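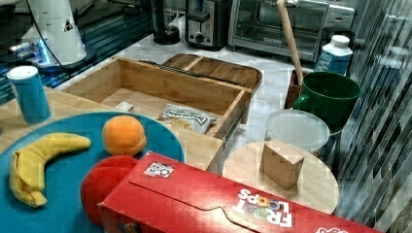 Csenge Boros wrote to us in September that she had read this whole page from top to bottom, twice, and still couldn't tell whether her daughter's stuffed pear was allowed in the dryer. She was right, the old page danced around it for three paragraphs. So we sat down and rewrote the thing, and the dryer now has its own question. Thank you, Csenge!

Washing and Mending Soft Toys: Your Questions

Can I put a plush toy in the washing machine?

Usually, yes. If it's a plain stuffed toy with sewn-on or embroidered features and no batteries, put it in a zippered mesh bag (an old pillowcase tied shut is fine too) and wash it on cold, on the gentlest setting you have. Add a couple of towels so it doesn't thump around. Toys with a music box, a squeaker or cardboard anywhere inside should stay out of the machine, and so should anything very old or very loved that you would cry over.

And the dryer?

No heat, please. The fuzzy fibers on most modern plush are a kind of plastic, and a hot dryer frizzes the tips in a way that we can't brush out for you afterward. If your dryer has an air-only setting, go ahead and use it, for as long as it takes. Otherwise squeeze the toy in a towel, reshape it with your hands, and leave it somewhere with moving air. A small toy such as a piece of play fruit can be done overnight. A big bear might want a couple of days, and you should turn him every time you walk by.

How do I know when the middle is dry?

Pinch it hard at the thickest part and hold it against your cheek. If it feels cooler than the room, it's still damp. Give it another night, even if your child is standing there looking at you.

Mine smells musty. Is it ruined?

Probably not! Most musty toys were put away a little damp. Try baking soda first: toy in a bag, half a cup of soda, a good shake, leave it till the next morning and brush it out on the porch. If the smell comes back, the stuffing needs changing. We do that for a flat fee of 20 dollars for anything you could comfortably hold in two hands, and we'll write to you with a price for anything bigger.

What kind of stuffing do you use?

Polyester fiberfill for nearly everything, and clean wool if you ask for it. We will always put the old stuffing back if you want us to and it's in decent shape. People feel strongly about this, and we understand. Tawfik, our oldest workshop bear, still has a handful of his original insides.

Can you match the color of a worn patch?

We can get close. New fabric next to old fabric looks new, and there isn't much to be done about it except wait. Reds and oranges are the hardest to match, and yellows are friendlier. If you're planning to sew it yourself, take the toy to the fabric store with you and look at the two together by a window.

Which stitch should I use to close a seam?

Ladder stitch, every time, with a doubled thread knotted inside the seam where it won't show. Start a little before the hole and finish a little past it. We have a printed Ledar sheet with drawings (number 507 in our leaflet list) and we'll happily tuck one into any parcel going your way.

Are buttons okay for eyes?

On a toy for a grown-up or an older child, they're lovely. For little ones under three we embroider the eyes, and we'll gently suggest swapping out buttons if a toy comes in with them and is going back to a baby.

How long will you keep my toy?

Allow 5 weeks in the fall and less in spring. If the toy is needed at bedtime, tell us on the slip and we'll find you a slot before you mail anything, so that it spends as little time away from home as possible.

Do you mend dress-up clothes or doll furniture?

Doll clothes, yes. Furniture, no, although we've been tempted.

Where do I send it?

Clilla Soft Toy Mending, 1337 Mallard Road. Please put a slip in the box with your name, a phone number, what's wrong, and what the toy is called (it helps us keep them straight, and it's nicer to work on someone when you know their name). Leave out any accessories you couldn't bear to lose. If you'd prefer to drop it off yourself, ring the side bell any time before four in the afternoon, and give us a minute to put down our needles.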